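Priority road

A priority road is a road on which traffic has the right of way at junctions over vehicles entering from side roads. The idea is used in much of Europe and in parts of Asia and Africa. In the United States and Canada the same result is mostly reached by placing stop or yield signs on the minor road, and drivers on the major road see no sign of their own.

Signs

The usual sign is a yellow or orange diamond with a white border, set on one point. It is repeated after major junctions, and in some countries at fixed distances. The end of priority is shown by the same diamond crossed by a black bar or a set of thin black lines. Side roads carry a yield sign, which is a triangle pointing down, or a stop sign.

Where the priority road turns at a junction, a plate under the diamond shows its course as a thick line and the other roads as thin ones. Drivers who follow the thick line keep their priority but in many countries must still signal the turn.

Priority to the right

At junctions without signs or signals, most countries that drive on the right require drivers to yield to vehicles coming from the right. A priority road suspends this rule for as long as it runs. Once the end sign is passed, the general rule applies again unless another sign says otherwise. Residential zones are often left unsigned for this reason, as the need to yield at each corner keeps speeds low.

Rural roads

Outside towns, through roads are commonly given priority over their whole length. Parking on the roadway of a rural priority road is banned in several countries, including Germany and Austria. The diamond may share a pole with other signs, such as a speed limit. 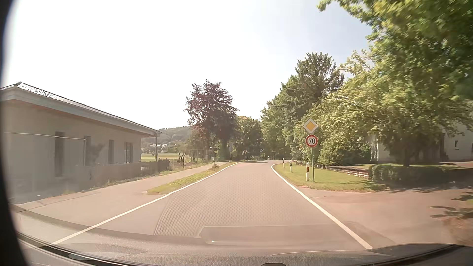 Priority road sign above a 70 speed limit sign, with white delineator posts on the verge

Field tracks and private drives usually have no yield sign where they join. Drivers leaving them must give way under the general rules of the road.

See also: Right of way, Yield sign, Stop sign, Delineator

Categories: Traffic signs | Rules of the road | Road transport in Europe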